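Subject: Re: [skoris-users] Left gripper reports "closed" while the fingers are open

Hello all,

> We have the same gripper pair at Polton and since the September firmware the left one sometimes says it is closed when it is clearly not. The log looks normal, no error. Is it the motor, or is it the encoder? And did anybody lose recordings because of it? We would like to know before we start the next batch.

Thank you for writing this. I was thinking we were the only ones. I will answer with what we know, but please take it as the experience of one lab only.

Our task is the drawer one from the Chávez set. The operator has one gripper in each hand. There is a brown see-through organizer with three drawers, and a small thing with a red edge which must go into a drawer. The left gripper holds the organizer so it does not slide, and the right one does the fine work. 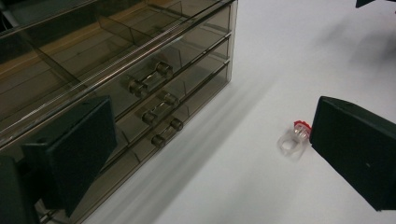
The fault came in the left hand first. In the recording the finger width jumped from fully open to zero in one sample, and then it stayed at zero for the rest of the episode. The fingers themselves moved as they should, and the operator felt nothing strange. For this reason we did not notice it on the same day. We had 1000 episodes in that batch, and when I checked all of them with a script, 200 had the jump.

It is not the motor. We exchanged the motors between the left and the right gripper and the fault stayed on the left side. After this we exchanged the cables, and the fault moved to the right. So for us it was the thin black cable, close to where it enters the gripper. When the operator turns the wrist to reach something low on the table, the cable is pulled and the encoder line opens for a very short moment. The new firmware then takes zero as the true value. The old one gave an error and stopped.

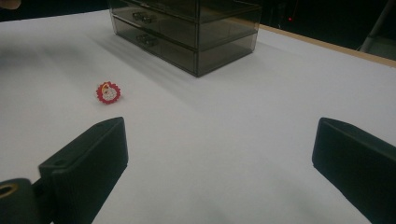
## The safety side

This part worries me more than the lost data. At Flolomach we replay some episodes on the real arm. In one replay the arm received width zero while it was still moving towards the organizer, and it closed on the drawer handle with full force. The handle broke. No person was near, but our rule allowed someone to stand at the table during replay, and we have now changed this rule.

## What we do now

1. Make a free loop of cable at the gripper and fix it with a soft tie, so that a turn of the wrist does not pull on the connector.
2. Before each batch, press the left gripper on the corner of the organizer as in the real task, turn the wrist 8 times and look at the width on the screen.

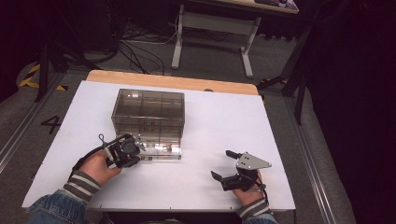
3. Reject every episode where the width changes to zero inside one sample. Do not try to repair it by interpolation. We tried, and the contact moments became wrong.
4. Keep the emergency stop in the hand during replay, and stay behind the tape.

## Open questions

I do not know if the older cables from Skoris have the same weakness. We have only 2 of them left and both are good until now. Also I could not find a setting that brings back the old error message. If you find it at Polton, please write to the list.

I can send the checking script to whoever asks. The comments in it are not all in English, I am sorry for this.

Kind regards,
from the Flolomach lab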